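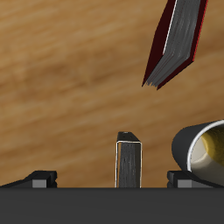 Public demonstrations place demands on a manipulation system that routine laboratory trials do not. Visitors arrive in groups, ask for tasks to be repeated, and often want to see a different object handled from the one in the plan. The Feramell project chose book shelving as its main exhibit for the open day at the Grondley site, and the task was shown both on the physical cell and in simulation on a large display. In the simulated version, one book stands upright between two low black blocks while a second, with a red cover edge, is in the air above it at a steep tilt (Figure 1). A cup lying on its side to the right was included in the layout as clutter. The rendered view was shown to each group before the physical cell was started.

Figure 1. Simulated shelving task, as displayed to visitors at the Grondley open day.

4.2 Conduct of the demonstration

The open day was held in October and was attended by 774 visitors, admitted in groups of no more than 30. Each group spent a fixed period at the shelving station before moving on to the other exhibits. A member of the project staff introduced the task, ran the simulation, and then ran one physical trial. Questions were taken while the cell was being reset.

The control software was the Idano planner, in the same release used for the laboratory trials reported in Section 3. No settings were changed during the day. The project had agreed in advance that a failed trial would be shown to its end and explained to the group, and that the staff member would not restart the cell to hide the failure. This rule was written into the station guide by Anjana Matubbar, who also trained the presenters.

A total of 39 physical trials were started. Of these, 4 ended without the book being placed. In two cases the book was released too early and came to rest against its neighbor. In one case the planner found no path and stopped. The remaining failure was caused by a loose cable at the base of the arm and was corrected before the next group entered.

4.3 Visitor response

Written comment cards were offered at the exit. Many of the cards that mentioned the shelving station asked why the robot paused before lowering a book. The pause is the time taken by the planner to check its path for contact with nearby objects, and presenters had been told to mention it only if asked. After reading the first cards at midday, the team moved this point into the spoken introduction.

A second common question was whether the simulation and the physical trial were the same run. They were not. The simulated run was prepared before the event and repeated for every group, while each physical trial was planned on the spot. Some visitors had taken the display to be a live view of the planner. A label stating the difference was added beside the display during the afternoon and has been kept for later events.

Comments from school groups were collected separately under the Begum outreach program and are not included here.

We use cookies to improve your experience on this site. By continuing to browse, you accept our cookie policy. Accept | Manage settings

4.4 Limits of the observations

The open day was not designed as a controlled study. Group size varied, presenters differed in how much they explained, and comment cards were filled in by choice. The trial counts are reported for completeness and should not be compared directly with the laboratory results in Section 3, where books were drawn from a larger set and lighting was held constant.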